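# Clay lump at Balent, part two
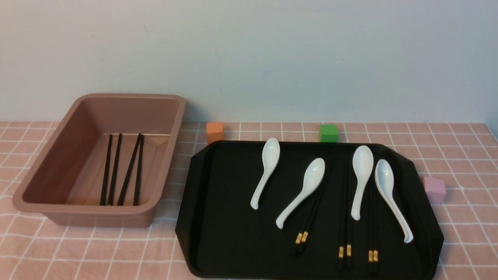
*Photo: Stasia*

The barn at Balent is clay lump on a flint plinth, and most of what I wrote in part one about the lime render was wrong. A closer look in August showed two coats. The outer one is cement, 17 millimeters thick at the northeast corner, and it stops short of the eaves where the builder ran out of either material or interest.

Clay lump is unfired. The blocks are clay and chopped straw, pressed in a wooden mold and left to dry for a season before laying. They were bedded in more of the same clay, so the wall behaves as a single mass. It carries load well as long as its foot and head are kept dry. Cement traps water at the foot, and the lowest courses go soft behind a face that still looks sound.

I tapped along the north wall and marked every hollow patch in chalk. The worst run is 3 yards long, starting at the cart door. The plinth under it is good: knapped flint in lime mortar, with brick at the corners and a tarred band on top. The tar is original, I think. The Guo survey of farm buildings lists the same band at two other sites in the parish and gives the height as a constant, though at Balent it drops by one course behind the lean-to.

The roof is pantile on riven laths. There was thatch before that – the pitch is close to 60 degrees, far too steep to have been set out for tile, and the ends of the old spars are still in the purlins. The Guo survey misses this. It also gives the frontage as 166 feet, which only works if you include the Rovari cottages next door. They share the west gable but are brick from the ground up, with a straight joint where they meet the barn.

The lean-to is locked. I still need the sizes of the blocks inside it.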